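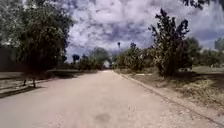
4. Calibrating your Mavik measuring wheel

Your wheel left the Stivico workshop set up for smooth indoor floors, and before you measure anything out of doors you'll want to spend a quarter of an hour teaching it about the sort of ground you mean to use it on. Please don't be put off by the word calibrating. You walk in a straight line, you press a button, you walk back again, and the display does the arithmetic. A long, wide path of packed sandy dirt, with a few small pebbles and a low edging strip down the right-hand side to keep you honest, is just the sort of place we have in mind, and you may well have something like it in a park near you. Loose gravel and long grass have their own settings, which are dealt with in section 6, so leave those for another day.

You will need:
The wheel, with the handle fully extended and locked (see section 2)
A tape measure of at least 11 metres, the longer the better
Two tent pegs or sticks of chalk
A small dry cloth
A helper, if you can find one, to hold the other end of the tape

4.1 Before you set off

1. Wipe the tyre all the way round with the dry cloth. Even a crumb of dried mud will lift the wheel a little every time it comes round, and over a long walk those little lifts do add up.

2. Spin the wheel with your hand and listen. It should run quietly and stop gently. If you hear a scrape, slacken the mudguard screw by half a turn, move the guard outwards and nip the screw up again.

3. Hold down the green button until the display wakes. You should see a battery symbol and the number 566. This is the factory ground number, and it is quite normal for yours to end up a little higher or lower once you have finished.

4. If the battery symbol has only one bar, charge the wheel before going any further. A calibration that is interrupted by a flat battery is not saved, and you will have to begin again from the beginning, which is very dispiriting when you have just wound in the tape.

NOTE: Wheels bought before the February change of display show the ground number with a small letter G in front of it. The steps are exactly the same.

4.2 Marking out

5. Choose your start and push in the first peg, or draw a chalk line if the ground is too hard to take one. Pull the tape out to 11 metres, keep it flat and taut, and mark the finish in the same way. If your helper is at the far end, agree beforehand who is going to say "now".

6. Read the tape once more before you wind it in. We know it sounds fussy. Lenuța Cozma, who answers our telephone and has done so very patiently for years, would like you to know that a great many of the wheels sent back to us as faulty were set up against a tape with a twist in it.

CAUTION: Keep your fingers clear of the tape slot when winding in. The edge of a steel tape can give you a nasty cut.

4.3 The first walk

7. Stand behind the start with the wheel in front of you, and set the lowest point of the tyre exactly on your mark. The little white arrow on the hub should be pointing straight down.

8. Press the green button twice. The display will show GO.

9. Walk to the finish at your ordinary pace. Try to look at the far mark and let the wheel follow you, as people who stare at the tyre nearly always wander. Don't press down on the handle, which squashes the tyre and gives you a short reading. 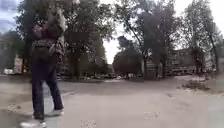

10. Stop with the lowest point of the tyre on the finishing mark. If you overshoot by a hair, roll back gently; the wheel subtracts as it goes backwards, so no harm has been done. If you overshoot by a whole step it is better to return to the start and repeat from step 7.

11. Press the green button once. The display will show 1 OK.

4.4 The walk back

12. Turn round where you are, line the arrow up as before, and walk back to the start in the same manner. Press the green button once when you get there. The display will show 2 OK, followed after a few seconds by your new ground number.

13. Write the number down on the card inside the back cover of this booklet, together with the kind of ground. You'll be glad of it if the battery is ever changed, as you can then type it straight in (section 7) and save yourself the walk.

NOTE: If the two walks disagree by too much, the display will show ERR 14. This usually means that one of them was not quite straight, or that the handle was leaned on. Press the red button to clear it and begin again from step 7. Three of these in a row and it is time to look at the tyre for wear.

4.5 Trying it out

Once you have your number, do measure something whose length you already know. Our own Emilian Zamfir uses the lane behind the Goluvmont depot, which was taped end to end some years ago and comes to 271 metres, and if his wheel agrees to within a hand's width he is satisfied and goes in for his coffee. A running track or a marked swimming pool will do equally well, the pool being measured along the side, of course.

CAUTION: Do not take the wheel through standing water deeper than the rim. The hub is protected against rain and splashes only.

You shouldn't need to calibrate again unless you fit a new tyre, move to a different kind of ground, or drop the wheel hard enough to make you wince. Spare tyres are sold in pairs under the Thongdee name and are supplied with their own short leaflet. Follow the leaflet for the fitting, then come back to step 1 of this section.

Section 5 explains how to store a measurement and how to add several together.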